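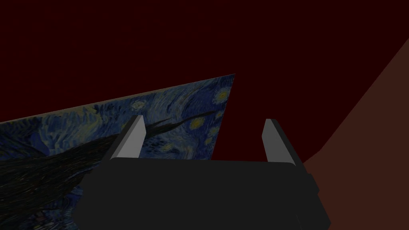 Wrist view in the simulator, gripper open, wall art behind it.

Review: Stornia simulated teleoperation kit, two-arm room package

We bought the two-arm package in November to collect demonstrations for a policy we are training at Agyeman. Before that we recorded everything on real hardware, which was slow and hard on the grippers. I have now used Stornia long enough to say what it does well and where it gets in the way.

The package is a simulated room, a two-arm robot, a set of handheld controllers and a recorder. You hold the controllers, the arms follow, and every camera stream is saved along with the joint positions. A finished demonstration is called an episode. Our set stands at 612 episodes, of which we kept 328 for training after review.

Setup took one afternoon. The installer found our graphics card without help. The controllers did not pair on the first try, and the manual has the pairing steps in the wrong order (hold the side button first, then open the menu). Tegwen Llewellyn worked that out, and after that both of us were recording within the hour.

Control is good. There is a small lag between hand and arm, and you stop noticing it after a few episodes. Opening and closing the fingers is proportional, so you can close slowly on a part. I had trouble with long reaches, where the elbow sometimes picks a different bend from the one you expect. You can lock the elbow side in the settings, and I would do that on day one.

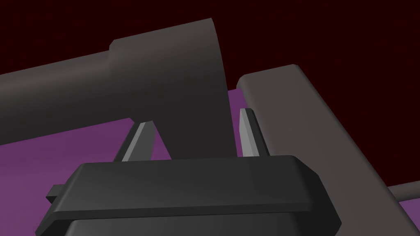

The wrist cameras are the reason we chose this kit over Dramosus. Our policy relies on close views of the fingers, and the fingers stay in view however you turn the hand. The drawback is that the housing takes up a lot of the picture, and you can't move the camera mount. We crop the lower part before training. I would like an adjustable mount in the next version.

Shapes and surfaces are plain. Gray parts look like gray parts, with simple shading and no wear. If you plan to move a policy straight to a real robot, expect to add your own variation in color and light. There is a randomizer, but it changes the whole room at once. I wanted to vary the lighting and leave the walls alone, and I had to write a script to do it.

The head camera gives you the wide view, with both arms and a good part of the room. It can be tilted in software, and the tilt is stored with each episode. 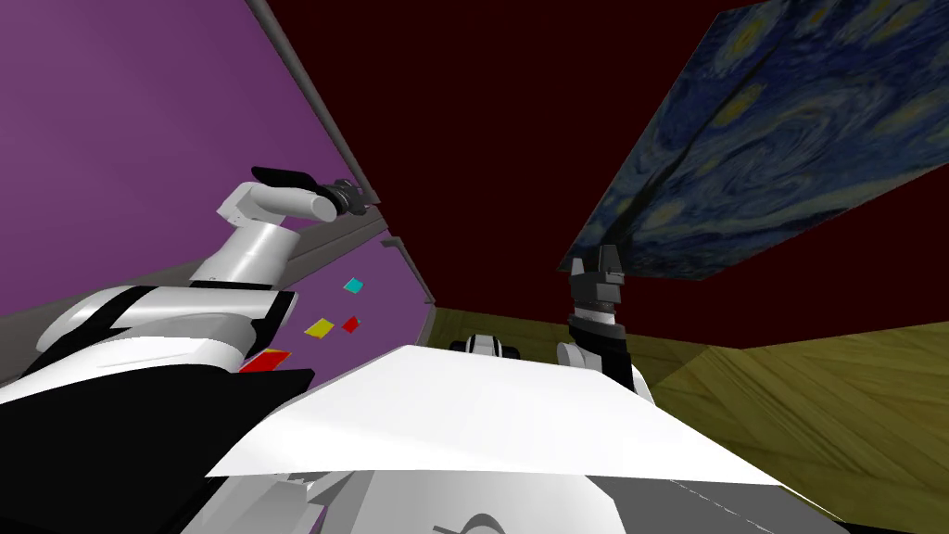 Check that value before you start. Nandi Engelbrecht recorded a full session at one angle while mine were at another, and the recorder let us merge the two sets without a warning. We found the mismatch later, when the training loss looked wrong. A simple message at merge time would have saved us the trouble.

The review tool is the best part of the software. You can scrub through an episode with all the camera views side by side, mark a start and an end, and trim the idle time. Failed episodes can be tagged and kept, which is useful if you train on corrections. Search by tag is fast. Search by date did not work for us at all. 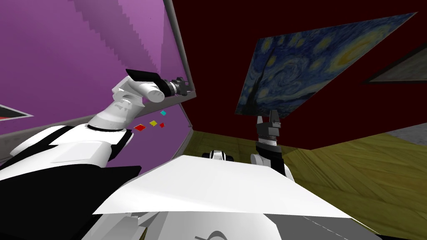 Export is fine once it is running. Episodes come out as video plus a table of joint values, and our loader needed only a few changed lines. An export of the full set takes long enough that we leave it overnight. If it stops partway it starts over from the first episode, so we now export in batches.

Support answered both of my emails within a day. The first answer fixed a crash. The second said that a movable wrist camera was being considered.

I would buy it again for collecting two-arm demonstrations, mainly for the controls and the review tool. A group that works with a single arm could get by with Zalora, which has fewer features and an easier installer.

Rating: 8 out of 10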